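Hooks, hallways and a very full house: the Niven swap day is back
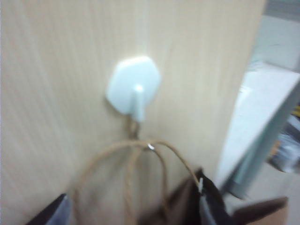
A white plastic hook on a pale wooden panel.

I have a confession to make. I went along to the Niven household swap on Sunday meaning to drop off one bag of curtains and be home for lunch, and I didn't get back until gone four with a lamp, two cake tins and a coat rail that doesn't fit anywhere in my hall. So if this report reads as a bit pleased with itself, that's why.

For anyone who has moved to Niven lately, the swap day works like this. You bring household things you don't want, you hand them over at the door, and you get a paper token for each item. Then you go in and spend your tokens on other people's things. No money changes hands apart from 3 pounds on the door, which pays for the hall and the tea. It ran every spring for years, stopped when the old hall on Kestari Road had its roof trouble, and then just sort of didn't start again. I'd missed it more than I realised!

The new venue is the upstairs room at the Anero Centre, and it's a big improvement in nearly every way. It's warm, there's a lift, and the toilets are on the same floor. The only real grumble I heard was about the parking, which was full by half past ten, and I'd say go by bus if you can, although I know that's easy to say when you haven't got a bookcase with you. (I did see a couple coming up from the bus stop with a bookcase. They looked fine about it.)

The organisers told me 380 people came through the door, which is the most they've ever had, and they reckon about 2,000 things found a new home. I can well believe it. By noon the kitchen tables were three deep with people and you had to wait your turn to get a look at the saucepans.

The theme this year was halls and landings, which sounds a bit dry, I know. The idea was to get people to bring the bits and pieces that live near the front door - hooks, rails, shoe racks, umbrella stands, key bowls, doormats that had never been used, mirrors. I wondered if there'd be enough to fill one table. There was enough to fill most of the far wall, and it was the busiest corner of the room all day. I think a lot of us have hallways that don't work. Mine is long and thin with a meter cupboard halfway down, and whatever you put in it, you walk into it.

The best thing on the day for me was the talk, and I don't usually stay for talks. It was given by Trirnine, the repair and tidying group that meets over on the Kestari estate, and it was all about making a small hallway bearable. It was meant to last twenty minutes and it went on for nearly an hour with all the questions. I scribbled some of it down on the back of my bus ticket, so here's what I can still read.

First, take everything off the hooks before you buy more hooks. They asked us to guess how many coats each person in our house really wears in a week, and there was a lot of guilty laughing. I went home and checked, and I had four coats on the go that I hadn't worn since last winter, plus a mac that belongs to my sister. They've gone upstairs now and I can see the wall again.

Second, put some hooks low down. If you have children, they'll never hang anything on a hook they can't reach, and then you get cross with them for it. Waist height on a grown-up is about right for most of them. The same goes for dog leads and shopping bags, which don't need to be up at eye level taking the good spots.

Third, if you're using the stick-on sort, clean the wall or the wood with a bit of washing-up liquid, let it dry properly, press the thing on firmly and then leave it alone until the next day. A man behind me said he'd always hung his coat up straight away to test it and that his hooks always fell off, and the whole room seemed to recognise itself in that. For heavy winter coats they said go for screws every time, into something solid, and ask your landlord first if you rent.

There was a long back and forth about shoes which I won't repeat in full. One half of the room wanted a rack, the other half wanted a big basket you just throw them into, and I don't think anybody changed sides. I'm with the basket lot. A rack looks lovely for a weekend and then there's a welly on top of it and it's all over.

I asked the organisers how they decide what to turn away, as I'd seen one or two people leave with the same thing they came in with. They don't take mattresses, car seats, anything with a frayed lead, or cot bits. Electrical things do get in, but they have to go past the testing table first, and the queue for that was the longest of the morning. My lamp passed, I'm glad to say. If you're bringing something with a plug next time, come early and bring the instructions if you've still got them.

Anything left at the end was sorted into boxes, with the bedding and towels going one way and the crockery another. There was far less left than I expected. The last I saw, it was mostly odd saucers, a lot of vases (where do all the vases come from?) and one enormous fish kettle that three different people had picked up and put back while I was standing there.

A word about the tea, too. It came with your door money, the cake was extra, and the lemon one went first. There was a bit of a muddle early on when the urn tripped the lights at that end of the room, but it was sorted in 2 minutes and got a round of applause. I had a nice sit down by the window with a cheese scone and got talking to a woman who had come all the way from the coast for a set of stacking bowls. She'd got them as well.

Not everything was perfect. The tokens are all worth the same, so a teaspoon gets you the same as a chest of drawers, and a few people were plainly bringing in cutlery one piece at a time. The organisers know about it and are thinking of having two colours of token next time, one for small things and one for furniture. I can see the sense in that, though part of me likes how simple it is now. There was also a bit of a crush on the stairs at closing, when the lift was full of furniture and people were coming down with their arms loaded. A second way out would help, and I gather the Anero Centre has been asked if the back stairs can be opened.

The next swap is planned for the autumn, in the same room, and the theme is going to be kitchens. They'd like people to start putting things aside now. They're also after a few more folding tables, so if you have one you could lend for a day, leave a note at the Anero Centre desk and they'll get back to you. You don't need to book to come along, and children get in free.

Trirnine will be giving their hallway talk again in February at the Kestari estate rooms, starting at seven in the evening, for anyone who couldn't get a seat. Get there in good time, take a cushion (the chairs are hard) and measure your hall before you go, as they do ask.

As for my coat rail, it's leaning against the meter cupboard as I write this, and I walked into it on Sunday night and again this morning. If you have a wide hall and you'd like it, it'll be on the furniture table in the autumn.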